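Notes from the Listening Room
14 February 2022

Hello again, everyone! I promised in the last newsletter that I'd write something about the summer workshop, and since applications are already trickling in (we have 42, which is lovely and also slightly alarming), I'd better get on with it.

The workshop is called Hold Music, and it's a two-week course on the sounds of waiting. I mean the tinny waltz you get when you call the bank, the little bong in an elevator, the recorded voice that says your call is important. I've been collecting this stuff for years. My hard drive has more than 1,000 clips on it, most of them recorded by holding one phone up to another phone, and my family has mostly stopped asking.

What got me going was a cassette that Zoila Cárdenas found in a box at the old Montoya telephone exchange. It was labeled "Loop B, do not erase," and it had 114 seconds of organ music on it, over and over, on both sides. We played it for a seminar group in November and you should have heard the argument afterward! Half the room found it soothing. The other half wanted to throw the tape deck out the window. One student swore she knew it from a dentist's office, and she may be right – we still haven't figured out who wrote it.

So that's where we'll start. In the first week we'll listen, a lot, and read a bit too. Who picks the music? Why does it always sound like it's coming through a sock? (Short version: phone lines were built for speech, and they throw away a great deal of everything else.) We'll also talk about the people on the other end, the ones who answer the calls, and what it's like to be timed and recorded all day while a stranger listens to pan flute.

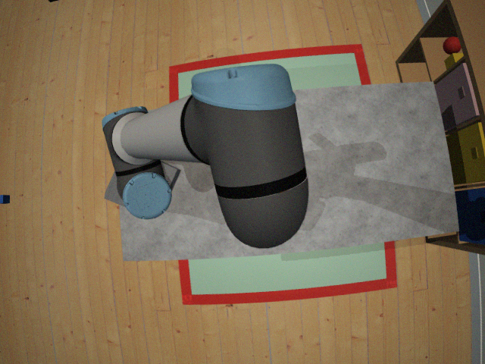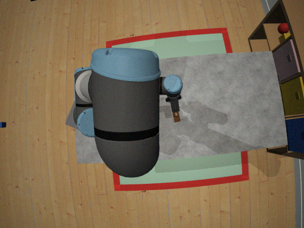
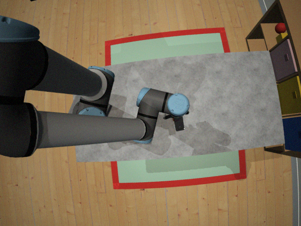 The second week belongs to Anika Park, who is coming to us from the Cuvel sound archive and who I've been pestering to visit for ages. She'll be teaching everyone to build a small phone menu of their own, with their own voices and their own dead ends. You don't need to know any code. Anika uses a free program called Tretirik that works mostly by dragging boxes around, and if I managed it, you will too. My first menu trapped callers in a circle and I was weirdly proud of it.

At the end we'll put all the menus on one number and leave it running for a month, so friends and parents can call in and get lost.

A few practical things. The course is open to graduate students in any department, and we've had good luck before with people from nursing, law and geography, so please don't be shy if you've never touched a mixing desk. The fee is $700, with lunch included, and the Briment fund can cover all of it for students who ask. Please do ask! The form has one box for this and you only need to check it. Bring headphones that cover your ears if you have them. We have spares, but the pads are flaking.

And if you have a favorite piece of hold music, record it and send it to me, with the name of whoever put you on hold. I'm especially short on airlines.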